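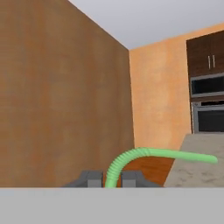 PRESS RELEASE – HOME & KITCHEN

Zula opens its neighborhood repair counter for worn-out kitchens this April

I'm Beatriz Frade, and I run Zula, a small shop in Ulloa that fixes up kitchens people were about to tear out. We've been working out of the back of a paint store for two years, and I'm very happy (and a bit tired!) to say we're finally getting our own front door. The new repair counter opens on a Tuesday at 9 a.m., right next to the old Lerkeo bakery, and you're all invited.

So what's a repair counter? You bring in the part that's driving you nuts – the hinge that won't close, the drawer that drops on your foot, the knob you can't match anywhere – and we fix it or find you another one. Bigger jobs we still do at your place, same as before. I started doing this after a contractor quoted my sister a whole new kitchen when all she really wanted was cabinets that shut, and I've been stubborn about it ever since.

The part I'm most excited about is the hardware wall. Over the winter we sorted through almost 2,000 hinges, pulls, slides and catches saved from old kitchens all over town. We set up 288 little bins to hold them, and every one has a label I wrote by hand, so please be kind about my sevens. If you have a cabinet from the seventies with one missing handle, come and dig. Bring the old screw too if you still have it.
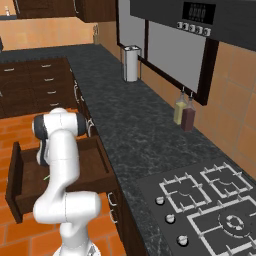
Can you fix a drawer that sticks without replacing the whole cabinet?

Most of the time we can. A sticking drawer usually needs a cleaned or swapped slide, a bit of sanding, or a new stop at the back, and the cabinet stays right where it is.

We're also bringing back the Saturday bench. It's a free hour in the morning where you use our tools and one of us stands next to you and keeps quiet until you ask. Space is tight, so sign up at the counter or call ahead. Kids are fine if they're with a grown-up, and dogs are fine if they like other dogs.

Countertops are new for us this spring. We've teamed up with Protadia, a family stone yard across the river, to offer chip repair, polishing and resealing on stone tops. They do the stone and we do everything under it, and you get one bill. I've sent them my own counter already, the one with the wine ring from New Year's, and I'm not saying whose glass it was.
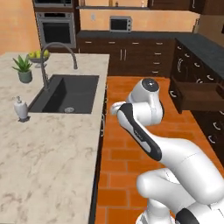
A veined countertop with dark brown cabinetry below.

Prices will be posted by the register, and small fixes at the counter can usually be done while you wait – there's coffee, and there will be rolls on opening day if I get up early enough. For home visits, send us a couple of photos and the rough size of your kitchen and I'll write back myself, most likely in the evening once the saw is off.

Reporters and local bloggers are welcome to stop by the afternoon before we open. I'll be the one with sawdust in her hair. To set up a time, ask for Beatriz Frade at the Zula repair counter, Ulloa.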